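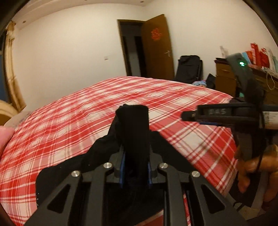

A reader in Prilwood writes that the folding notes in the April issue left out dark cloth altogether, and asks whether black shirts and thin knits should be folded on the bed with everything else or kept for a table. The bed is fine. The method changes in a few places, and the notes below apply to any thin black garment.

Cover first. A patterned bedspread with a light ground, such as a red and white plaid, makes the edges of a black garment easy to find. On a navy or charcoal cover the hem and the sleeve openings disappear, and most crooked folds begin there. Pull the cover flat before starting. A ridge under the cloth will shift the fold line by an inch or more.

A grid pattern also works as a ruler. Set the side seam along one stripe and the hem along a stripe that crosses it. Check the stripe spacing once with a tape, as woven plaids often differ between the long and the short direction.

Handling. A garment picked up by its middle hangs in a bunch and has to be opened again. Find two corners of the hem, or the two shoulder seams, and lift by those. Lower the far edge onto the bed and draw the rest toward you. Smooth outward from the center with a flat hand. Rubbing back and forth raises lint, and black shows all of it.

Fold. Sides in to a width of 18 centimeters, sleeves laid straight down the back, then the length in thirds. This fits the shallow Pärn drawer with room to close. For the deeper Grindport box, fold the length in half once more and stand the pieces on edge, with the last fold facing up.

Lint. Brush before folding, in one direction, and brush the bedspread as well if it sheds. In the Nerkville linen room log, 353 dark pieces were folded on bare cotton covers and 100 on fleece. Almost all of the fleece batch needed a second brushing.

Stacks of dark knits should stay under 2 kilograms. Above that the bottom piece takes a hard crease at the thirds and will need steam before wearing. Storage of dark wool is covered in the next issue.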